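Chapter 6
Sorting and Binning Soft Goods

By the end of this chapter you should be able to set up a sorting table for small fabric items, choose suitable bins, assign each item to a bin by a written rule, and deal with items that don't fit the rule. The worked problems at the end use the Kuzmenko returns centre, which you met in Chapter 4.

6.1 Why soft goods are treated separately

A boxed item has the same length, width and height every time it is handled. A rolled garment does not. It can loosen, flatten or unfold between one station and the next, and a flap of cloth can hide the label the sorter needs to read.

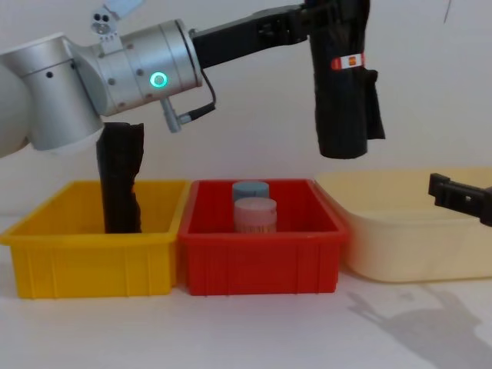
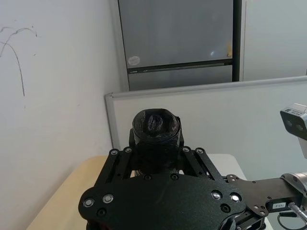 Soft goods are therefore sorted by identity and condition first, and by size only when the first two have been settled. In this book the term "soft goods" covers clothing, cloth bags, towels, scarves and any other item made mainly of fabric. Footwear is covered in Chapter 7, along with belts and hats that have to keep their form.

Dark items need particular attention. Two black garments of different styles can look identical once they are rolled, and seams and folds are hard to make out under weak lighting. Where a site handles a lot of black or navy stock, the lighting over the table should be checked before any change is made to the sorting rule.

6.2 The bin as a unit

Most sorting tables use open-topped plastic bins. The bin serves as a container, as a category and as a unit of transport, and problems arise when these three roles are confused. A bin that is full as a container may still be open as a category, in which case a second bin of the same colour is started and both carry the same code.

Colour is the quickest way to tell categories apart. It should never be the only way, as some workers can't reliably distinguish certain colours and bins get swapped at busy times. Each bin should also carry a printed code on the side facing the sorter.

Posto, a small clothing reseller used as a case study throughout Part Two, began with 14 categories on a single table. Sorters spent more time looking for the right bin than handling stock. The number of categories was later cut, and the finer divisions were moved to a second station.

6.3 Capacity

Bin capacity for soft goods is stated by weight or by count – seldom by volume, because fabric compresses. Drirnent, which supplies the uniforms in Problem 6.3, sets its limit by count for rolled items and by weight for loose ones. The centre in that problem receives 4000 pieces in January and 1000 in each of the two months that follow, so a bin plan drawn up for the January intake will leave much of the table idle by March.

Folded and rolled items should not share a bin if the contents are to be counted. Pieces standing on end beside pieces lying flat are easily missed.

6.4 Labels and tags

A label on a soft item should be placed where it can be read without unrolling the cloth. A band wrapped around the item does this well, provided that it is tight enough to stay put and doesn't cover the maker's own tag. Swing tags on strings tend to catch on bin rims and on other garments.

Exercise 6.1
The Bravareo depot sorts 500 rolled garments in a shift, using colour-coded bins with no printed codes. List the errors that could occur if two bins were exchanged halfway through the shift, and state which of them could be found afterwards by a count alone.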